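Lesezeit: 8 Minuten

Wir verwenden Cookies, damit ihr eingeloggt bleibt. Mit der weiteren Nutzung des Forums erklärt ihr euch damit einverstanden.

Spülen von Hand: Abtropfen lassen oder abtrocknen?

mokkatasse_emilia
So, ich brauche mal eure Meinung, bei uns hängt nämlich der Haussegen ein bisschen schief. Wir sind im August umgezogen, Altbau, vierter Stock, schöne Küche, aber kein Anschluss für eine Spülmaschine. Der Vermieter will auch keinen legen lassen (Steigleitung, Wanddurchbruch, blabla). Also spülen wir seitdem von Hand, zu dritt, und ich hatte das seit meiner WG-Zeit nicht mehr gemacht.
Jetzt das Problem: Ich spüle abends, stelle alles ins Gestell und lasse es bis morgens stehen. Mein Mann findet das schlimm. Bei ihm zu Hause wurde immer sofort abgetrocknet und weggeräumt, und er sagt, die Küche sehe sonst »nie fertig« aus. Ich sage: Das trocknet von allein, wozu soll ich da noch mit dem Tuch stehen?
Wie macht ihr das? Und was für ein Abtropfgestell habt ihr? Wir haben so ein verchromtes Ding vom Vormieter geerbt, das an den Füßen rostet und mir schon zwei braune Ringe auf die Arbeitsplatte gemacht hat. Das muss weg, egal wie die Diskussion ausgeht.
LG Emília

ruehrloeffel
Team Stehenlassen! Seit zwanzig Jahren. Geschirrtücher benutze ich nur für Gläser und scharfe Messer, der Rest kann allein trocknen. Wichtig ist heißes Nachspülen, dann geht es wirklich fix, probier das mal mit Tellern, die sind nach einer Viertelstunde durch.

P_Vavra
Sorry, aber ich bin beim Ehemann. Eine Küche, in der immer Geschirr herumsteht, macht mich kribbelig. Abtrocknen dauert fünf Minuten, dabei höre ich Radio, und danach ist die Fläche frei. Außerdem bekommt man Kalkflecken, wenn man hartes Wasser hat. Wir haben sehr hartes Wasser, da sieht ein Glas nach dem Lufttrocknen aus wie aus dem Steinbruch.

ruehrloeffel
@P_Vavra Gläser hatte ich ja ausgenommen! Und bei Tellern sieht den Kalk doch kein Mensch.

P_Vavra
Bei dunklen Tellern schon. Wir haben anthrazitfarbene, da siehst du jeden Tropfen.

anjani_s
Meine Oma hätte euch beide ausgeschimpft. Bei ihr wurde erst abgetropft, DANN nachgetrocknet, und das Tuch kam danach sofort in die Wäsche. Mache ich bis heute so, nur dass meine Tücher leider eher alle drei Tage in die Wäsche kommen (bitte nicht hauen). Wenn das Zeug schon eine halbe Stunde stand, bleibt das Tuch fast trocken und du wischst nur noch einmal drüber.
Zum Gestell: Ich hatte erst Edelstahl, dann Kunststoff, jetzt Holz. Holz finde ich am schönsten und am leisesten. Das Geklapper von Metall auf Keramik fehlt mir kein bisschen.

mokkatasse_emilia
Oh, das mit dem Nachtrocknen klingt nach einem Kompromiss, den ich zu Hause verkaufen könnte. Danke!
Holz hatte ich auch überlegt, aber schimmelt das nicht?

cestmir.z
Holz schimmelt, wenn man es falsch behandelt. Ich habe mir selbst eins gebaut, Buche, geölt, und das steht jetzt im sechsten Jahr. Meine Regeln: nicht direkt in der Pfütze stehen lassen, einmal in der Woche umdrehen und von unten trocknen lassen, zweimal im Jahr nachölen. Und bitte Leinöl oder ein anderes Öl, das wirklich aushärtet. Mit Sonnenblumenöl aus dem Supermarkt wird das eine klebrige, ranzige Angelegenheit, den Fehler habe ich beim ersten Versuch gemacht und das Teil anschließend verheizt.
Noch ein Tipp zu den Stababständen, falls jemand selbst baut: lieber weiter als zu eng. Flache Teller stehen überall, aber tiefe Teller und Schalen brauchen Platz, sonst kippen sie oder hängen so aufeinander, dass dazwischen nichts trocknet.

shalini_kocht
Genau die Schalen sind bei uns auch das Thema! Wir essen gefühlt alles aus Schalen, Dal, Müsli, Suppe, Nudeln, und die handelsüblichen Gestelle sind alle für flache Teller gemacht. Ich stelle sie inzwischen hochkant hinein, mit etwas Abstand, und das Gestell kommt schräg in die Ecke. So komme ich von vorn an alles heran und stoße nicht dauernd mit dem Ellbogen dagegen. Niedrig muss es sein, finde ich, bei den hohen Etagendingern sieht man ja die Wand dahinter nicht mehr. 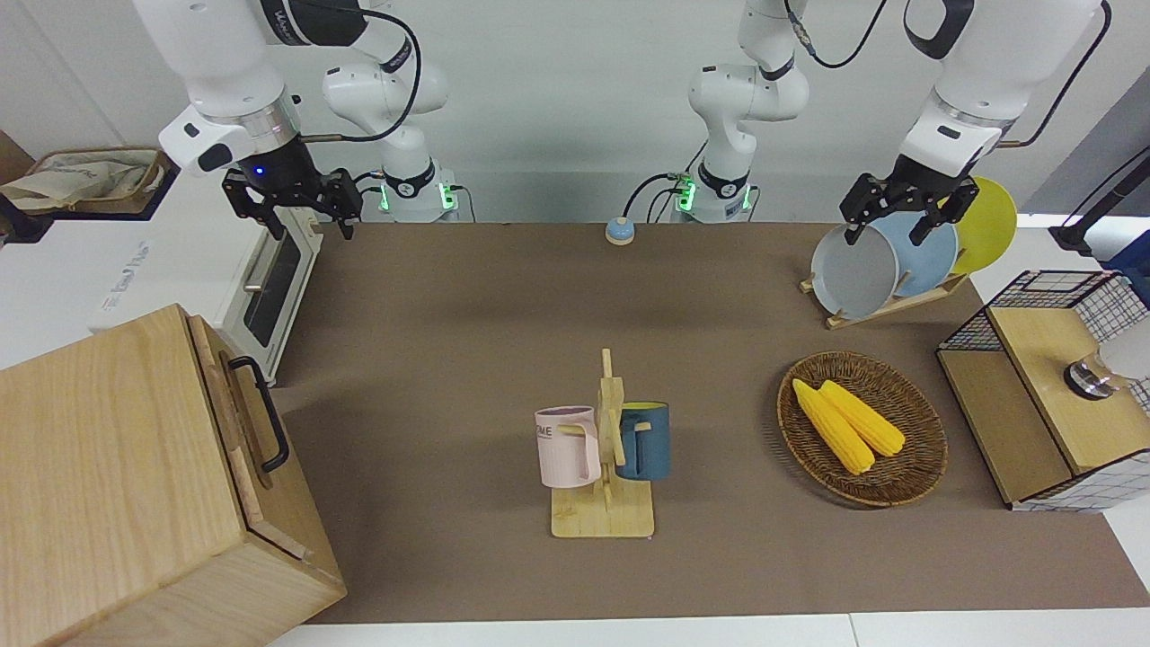
Graue Schale hochkant im Holzgestell, hinten rechts in der Ecke

Umgedreht auf ein Tuch legen geht natürlich auch, aber darunter bleibt es bei mir ewig feucht, und dann riecht das Tuch. Hochkant ist für mich die beste Lösung, auch wenn meine Schwiegermutter jedes Mal Angst um die Ränder hat.

mokkatasse_emilia
Schräg in die Ecke, darauf bin ich noch gar nicht gekommen. Bei uns steht das Chromding längs neben dem Becken und nimmt die halbe Arbeitsfläche weg. Muss ich heute Abend gleich ausprobieren, ob das unter dem Hängeschrank passt.

P_Vavra
Schräg in der Ecke verschenkst du aber das Dreieck dahinter. Da sammeln sich Krümel und irgendwann findest du dort einen Teelöffel von Weihnachten.

shalini_kocht
@P_Vavra Das Dreieck benutze ich sonst sowieso nicht, da komme ich mit meinen kurzen Armen gar nicht hin, haha. Und den Löffel finde ich dann eben zu Ostern!

cestmir.z
Hochkant ist bei schweren Schalen nicht ohne. Steinzeug mit schmalem Fuß rollt gern mal weg, wenn die Stäbe zu niedrig sind. Mindestens ein Drittel der Schalenhöhe sollte gehalten werden. Ich habe auf die Art eine sehr schöne Schale vom Töpfermarkt verloren und ärgere mich bis heute.

ruehrloeffel
Bei mir liegen die kopfüber auf so einer aufrollbaren Matte überm Becken. Tropft direkt ab, kein Pfützchen, und wenn ich sie nicht brauche, rolle ich sie ein und stecke sie in die Schublade. Ist von Flilico, hat keine zwanzig Euro gekostet. Optisch kein Hit, aber bei kleiner Küche unschlagbar. Für Emília vielleicht besser als jedes Gestell?

anjani_s
Rollmatte hatte ich auch, aber dann ist das Becken blockiert, sobald man spült. Oder hast du zwei Becken?

ruehrloeffel
Eineinhalb. Stimmt, mit nur einem ist es fummelig.

mokkatasse_emilia
Wir haben nur eins. Schade, klang gut.

tanditz_tom
Ich werfe mal was ganz anderes rein: kleine Tischspülmaschine. Die brauchen keinen festen Anschluss, manche füllt man einfach per Kanne. Wir haben eine von Meltavero, 199 Euro im Angebot, und ich würde sie nie wieder hergeben. Dann erledigt sich die ganze Abtrocknerei.

P_Vavra
Und wo soll die hin, wenn schon das Gestell die halbe Arbeitsfläche frisst? Die Dinger sind doch Klötze.

tanditz_tom
Bei uns auf einem Rollwagen neben dem Kühlschrank. Ja, schön ist anders. Aber ich gewinne jeden Abend eine halbe Stunde.

cestmir.z
Eine halbe Stunde Spülen am Tag? Was kocht ihr denn?

tanditz_tom
Drei Kinder.

cestmir.z
Okay, nehme alles zurück.

shalini_kocht
Ich mag ehrlich gesagt das Spülen von Hand. Warmes Wasser, Podcast an, und wenn mein Freund danebensteht und abtrocknet, reden wir in der Zeit mehr als beim Essen selbst. Eine Maschine stand bei uns in der alten Wohnung, die war zur Hälfte ein Schrank für dreckiges Geschirr.

P_Vavra
Siehst du, er trocknet ab! Ein Punkt für mich.

shalini_kocht
Nur wenn Besuch kommt und wir die Teller gleich wieder brauchen ;-)

anjani_s
Emília, noch eine Sache wegen der Ringe auf der Arbeitsplatte: Ist das eine beschichtete Platte oder Vollholz? Bei beschichteter geht Rost mit einem Brei aus Natron und etwas Zitronensaft ganz gut weg, zehn Minuten drauflassen und mit einem weichen Lappen abnehmen. Bei Vollholz bitte NICHT einfach Zitrone draufkippen, das gibt helle Flecken und dann hast du statt brauner Ringe eben weiße.

mokkatasse_emilia
Beschichtet, so graue Steinoptik. Ich versuche es mit Natron, danke!! Die Wohnung ist ja gemietet und ich sehe das schon im Übergabeprotokoll stehen.

cestmir.z
Mach vorher ein Foto und schick es dem Vermieter. Wenn das Gestell vom Vormieter kam, war der Rost vielleicht schon vor euch da.

mokkatasse_emilia
Ein Ring war da, einer ist von uns, fürchte ich. Ich habe das Gestell nämlich am zweiten Tag verschoben.

ruehrloeffel
Mutig, das hier öffentlich zu gestehen, lach.

P_Vavra
Zum Thema Tücher noch, das kommt mir hier zu kurz. Halbleinen! Reine Baumwolle fusselt und schiebt das Wasser am Anfang nur hin und her. Meine Halbleinentücher habe ich von Iyer, die waren nicht billig, aber nach ein paar Wäschen saugen sie wie verrückt. Ohne Weichspüler waschen, sonst könnt ihr auch gleich mit Backpapier abtrocknen.

anjani_s
Beim Weichspüler bin ich ausnahmsweise ganz bei dir. Halbleinen muss man aber bügeln, oder?

P_Vavra
Muss man nicht. Ich mache es trotzdem.

ruehrloeffel
Das überrascht mich jetzt überhaupt nicht.

mokkatasse_emilia
Kurzes Update aus der Küche, 21:30 Uhr: Chromding probeweise schräg in die Ecke gestellt, passt gerade so unter den Hängeschrank, und ich habe plötzlich Platz für ein Schneidebrett! Die Müslischalen stehen hochkant, eine wackelt ein bisschen (die vom Kind, klar). Mein Mann hat sich alles angeguckt und gesagt, er könne damit leben, wenn morgens vor dem Kaffee ausgeräumt wird. Wer zuerst aufsteht, räumt aus. Also er.
Natronbrei ist auch drauf, der ältere Ring ist schon deutlich blasser. Jetzt suche ich noch ein niedriges Holzgestell. @cestmir.z, verrätst du mir die Maße von deinem?

cestmir.z
Länge 45, Tiefe 28, Stäbe 12 mm dick und 10 cm hoch. Abstand vorn 3 cm für die Teller, hinten 5,5 cm für die Schalen. Die Stäbe habe ich unten nur gesteckt und nicht geleimt, dann kann man einen kaputten tauschen. Bohrungen vorher an einem Reststück testen, Buche quillt ein wenig. Wenn du keine Bohrmaschine mit Ständer hast, schreib mir eine Nachricht, dann erkläre ich dir, wie es mit einer Schablone geht.

mokkatasse_emilia
Du bist super, Nachricht ist raus!

Newsletter: Einmal im Monat die beliebtesten Themen aus Küche und Haushalt per E-Mail. Abmeldung jederzeit möglich.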